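Robot Safety Technician (fixed term), Plolesholm

3 min read

Peixoto is looking for a technician to join the team working on unexpected arm movement at our Plolesholm site. The post runs until the end of February and may be extended.

In the summer one of our arms dropped its wrist by 108 mm while it was meant to be holding still over a part. The stop button worked and no one was hurt, but the guard was open at the time and someone could have been. We took the cell out of use the same day. Since then we have logged 13 more cases across two sites, all of them shorter drops, and we do not yet have a full explanation. The brake release timing is the main suspect – the controller software has not been ruled out.

Most of the early work is done in simulation. You will rebuild each logged case, run it with different brake and load settings, and pass the ones worth repeating to the test cell at Uvmont.

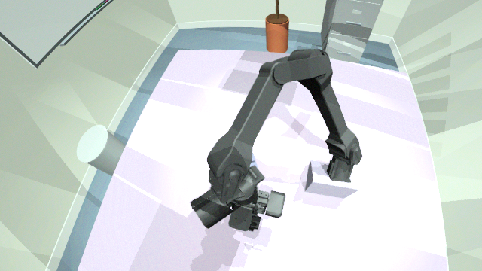

Simulated arm with the gripper lowered close to a white box.

You will report to Pavithra Bhat and share the test cell with Remo Palumbo. The work includes:

- reading controller logs and matching them to recorded joint positions
- setting up and running simulated cases (there are 194 in the current list)
- checking brakes and guard switches at Uvmont, two days a week
- writing up each result so that an operator can follow it

You should have worked with industrial arms before, on the maintenance or the programming side. You need to be comfortable with lock-off procedures and able to write a clear fault report. Experience with simulation software is useful, but we can train you. A driving licence is needed, as there is no bus to Uvmont before nine.

Hours are 37 a week. Some evening testing is required – this is paid as overtime.

To apply, send a CV and a short account of a fault you have traced to Dzifa Arthur, quoting reference 296. Applications close on November 11, 2024.

Related vacancies
Maintenance Fitter, Uvmont
Controls Engineer, Pretiso line
Stores Assistant, Plolesholm (part time)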